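# How do you teach a robot to pack a school bag?

You can pack a bag while eating toast and arguing about socks. A robot can't. It has never owned socks, and to a robot a bag is a floppy thing that keeps changing shape.

So the robot learns by copying. A person steers its arms through the whole job, start to finish, and the robot keeps a record of what its cameras saw and how its joints moved. Then the person does it again. And again. Orestis did it 80 times in October and now packs his own lunch in his sleep.
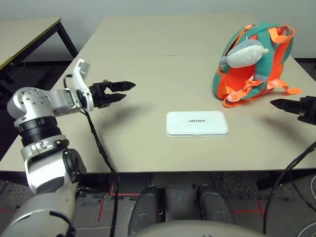
Each go is called a demonstration. A computer program hunts through all of them for patterns, a bit like you learning a dance by watching your cousin do it badly 80 times.

Next, the robot has a try with no one steering.
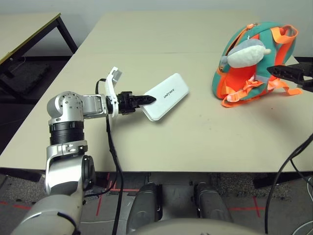 Two hands turn out to be harder than one. One has to bring the thing while the other minds the bag, and they must agree about when. With the power bank, the left gripper pinches one end while the right one reaches into the side of the backpack, right by the plush toy. Fingers with teeth need good manners.

We gave our program, Pleketti, 93 tries on its own. It managed 80. In 9 of the others it missed the opening, and in the last four it let go too soon — we've all done it.

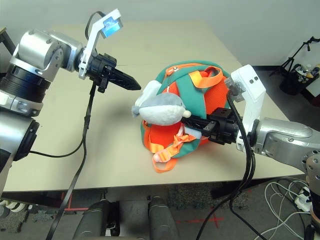
**Banudden Robot Learning Group — Young Readers' Pages**

Want to try it at home? Put on oven gloves, shut one eye and pack your pencil case. Now teach somebody else to do it without saying a word.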